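Saturday, December 5, 2020

Cabbage notebook, entry for the second round of jars. Cold morning, the back window has frost on the inside again, and I suspect that matters more than anything else I'm going to write down today.

Opened the September crock first, as I promised Heidrun I would before starting anything new. It's good! Sharper than I remember, a bit soft toward the top where the leaves had floated up past the weight, but from the middle down it has a proper crunch and that faint apple smell I was hoping for. Heidrun Strebel thinks the softness is from salting by eye, and she's probably right, though she salts by eye herself and gets away with it every year. Lenni liked the top layer best, so there's no accounting for taste in this building.

For this round I'm weighing everything. Each jar gets 500 g of shredded cabbage, outer leaves kept back for the lid. Jar A has plain salt at my usual rate, jar B the same plus 50 ml of liquid from the September crock, and jar C the same as A but with caraway (Stela's request, she says kraut without it tastes unfinished). The salt is the coarse Halonen, the new sack, lot 3162. I'm writing the lot down this time, having spent half of last winter wondering whether the old sack had been any different.

Cutting: I've gone back and forth on thickness all year. The mandoline gives a lovely even shred but it comes out so thin that it collapses by the second week. By hand it's slower and uneven, and I've come to think the uneven bits are what keep the texture. Quarter the head, core out, flat side down, then across. Rest the shoulders every head or so - I say this mostly to myself.
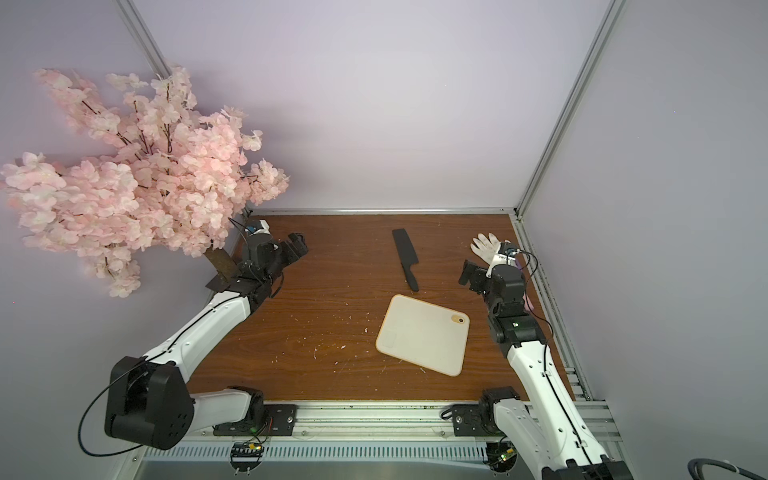
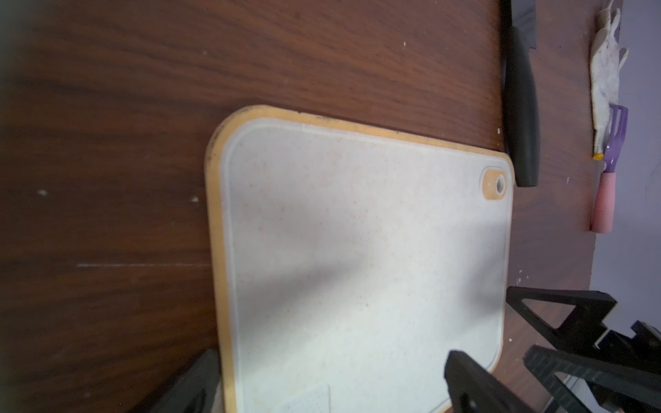 The knife with the wide rectangular blade in the first, the white board with the orange rim in the second.

On to the salting. I massaged jar A's cabbage in the big bowl until my wrists complained, let it sit while I made coffee, then came back to find far more liquid than I'd expected. Jar C was slower. Same variety, same supplier (Donnie Pringle dropped off the crate from Cevport), but that head felt lighter for its size and I think it had been in storage longer. If C ends up dry I'll top it up with 100 ml of boiled and cooled brine and make a note here. Please don't top it up with tap water, whoever is passing. I mean this kindly.

The weights are the glass ones from Gusberg, which fit the wide jars well and the narrow ones hardly at all. All three jars are on the low shelf, away from the radiator, on the blue tray with a towel under it. Lids loose for now.

Sirkka Kiiskinen called while I was packing B and asked why I'd bother adding old liquid when the cabbage does perfectly well without. I didn't have much of an answer! I'd like to see if it sours sooner, and whether it loses something in flavor by hurrying. Her mother never did it, she says.

To do: check the liquid line on C tomorrow, press A and B down again, ask Donnie where that crate was kept, wash the mandoline and put it back in its box. Labels are in pencil and need redoing in marker.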